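Getting a vacation villa ready for guests

If you're renting out your place near Girninitz for the first time, give yourself a whole afternoon before check-in. Start upstairs and work down, opening windows as you go – fresh air does wonders after a closed-up week in July!

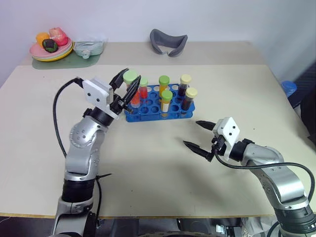 Blue test tube rack on a pale tabletop.

Next, make the beds, then put two towels out for every guest and one extra by the pool door.
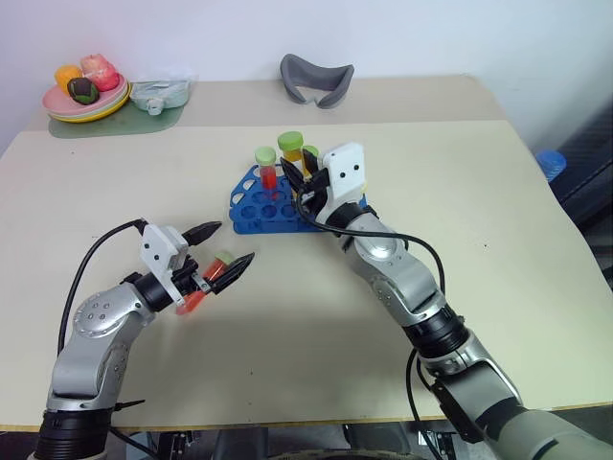

Leave the welcome folder by the kettle, with the gate code and Fatima Ibrahim's number on the first page, and set the pool heater 60 minutes before they arrive.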